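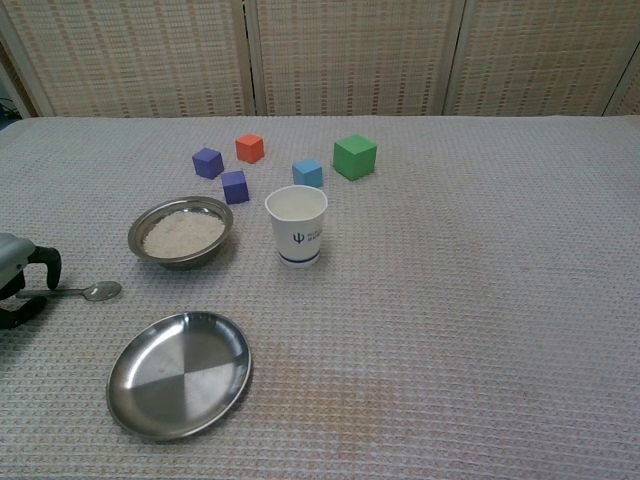 I have been learning to swim since July. I could already stay afloat, in the sense that I could get from one side of a hotel pool to the other with my head up and my neck aching by the end of it, but I had never put my face in and breathed properly, and I am old enough that people assume I did all that at school. We didn't have a pool at my school. We had a coach to a pool, for one term, and I had a verruca for most of it.

The class is at the Gachanja baths, which is the small one behind the bus garage. There are two adult groups, beginners and improvers, and I asked to be put in beginners even though the form suggested improvers for anyone who could do a width. I'm glad I did. The teacher is Inmaculada Pacheco and she made all of us, including a man who had done triathlons as far as the swimming part and then stopped, hold the rail and blow bubbles for the whole of the first lesson.

What I had got wrong was breathing out. I had always thought the difficulty was getting enough air in. I would turn my head, take a great gulp, and hold it until the next turn, when I would try to breathe out and in again in the half second my mouth was clear. Inmaculada watched me do half a length like this and told me I was full. She said I had no room for any more air and that was why I felt I couldn't get any. You breathe out the whole time your face is in the water, through the nose, in a steady stream, and then when you turn there is only one job to do.

It took me four lessons to do that without thinking, and I still lose it when somebody overtakes me.

The second thing was my legs, which sink. Apparently this is common in people who came to it late, and it comes from lifting the head to look where you are going. I was told to look at the tiles. There is a line of darker ones down the middle of each lane and I know it very well now, including the place near the deep end where they have been replaced with a slightly different blue. When I look at the line my legs come up. When I look for the wall they go down again. I tried a pull buoy, which is the float you hold between your thighs, and went much faster, and then was told to give it back as I was getting fond of it.

I should say something about kit, as two people have emailed to ask. I bought Flakitz goggles to begin with. They were cheap and they leaked on the left side whatever I did with the strap. Zawadi Mugo, who swims in the lane next to mine, had me try hers, and they fitted straight away, so I bought the same. They are Dusberg ones with the softer seal. I don't think they are better goggles in general, they just suit the shape of my face. Try them on in the shop by pressing them to your eyes without the strap. If they hold for a couple of seconds they'll do. The Flakitz pair went to my nephew and he has no trouble with them.

A hat is compulsory at Gachanja. The rubber ones pull your hair out and the fabric ones let the water in, and I have gone with fabric.

You need a pound coin for the locker, and the machine in the foyer doesn't give change. The showers are on a push button that lasts long enough to get shampoo in and not long enough to get it out. I've started bringing a flask of tea and drinking it on the bench by the bike racks before I walk home, and that has become a fair part of why I go. I am always hungry afterwards, more than after a run, and I eat my tea at five o'clock like a child.

The part I was dreading was the deep end. The beginners' lessons stay in the shallow half for the first five weeks, and then one evening the rope is moved and you are expected to carry on past the step in the floor, where it drops away. I don't have a bad memory of deep water or anything like that. I just don't like seeing the bottom go. On the evening in question I swam up to the step, stopped, and stood there. Alfredo Tolentino, the triathlon man, went past me and came back. Inmaculada walked along the side with the long pole, not holding it out, and asked me what I was planning to have for my dinner. I told her, at more length than she needed. Then she said to swim to the ladder, so I did, and I looked at the tiles, and they were further away but it was the same line.

I went back and did it again straight after, and then I was too tired to do it a third time and I got out.

Since then I have been going on my own once a week as well, in the early session, which opens at half past six. It is nearly all people who have been coming for years and they each have their own place in the lane. I got in someone's way on my first morning and was told, politely, that we go clockwise in the slow lane and anticlockwise in the medium. There is a sign that says this. I hadn't got my glasses on. Shuzhen Peng does 50 lengths every time, and she does them on her back with her eyes shut, counting the beams in the roof to know when the wall is coming. I asked how long it took her to learn that and she said she hit her head a fair bit the first winter.

My own figure is 26 lengths, with rests. The pool is twenty-five metres, so that is 650 metres, and it takes me most of the session. I keep it in the back of my diary in pencil. I had an idea at the start that I would be able to do 2,000 metres by Christmas. I got that from a magazine and I have dropped it. What I would like to do is ten lengths without stopping at either end. At the moment I can do six. On the seventh I start thinking about my breathing, and once I'm thinking about it I've had it.

Precious Tshabalala, who I used to work with at Eltis, has been trying to get me to come with her to the lake, where there is a roped-off area and a hut that does bacon rolls. She has been going in all year for ages and has one of those long coats with the fleece inside. I have said maybe in the spring. There are no tiles in a lake, and I would have to learn to look up every so often to see where I was headed, which is the very habit I have spent three months getting rid of. She says you get used to it. I expect you do, but I would like to finish getting used to this first.

A few people have asked what it costs. The course was paid for in one go and you can't get the money back if you miss one, so check your holidays before you book. The early session is cheaper if you buy a card of ten. Over-sixties go free on some mornings, but they have changed which mornings twice since I started, so ring up — the website still has the old timetable.

The next course is improvers. I have put my name down. It starts with tumble turns, I'm told, and you need a nose clip for those unless you are very good at breathing out, so I shall see whether I am.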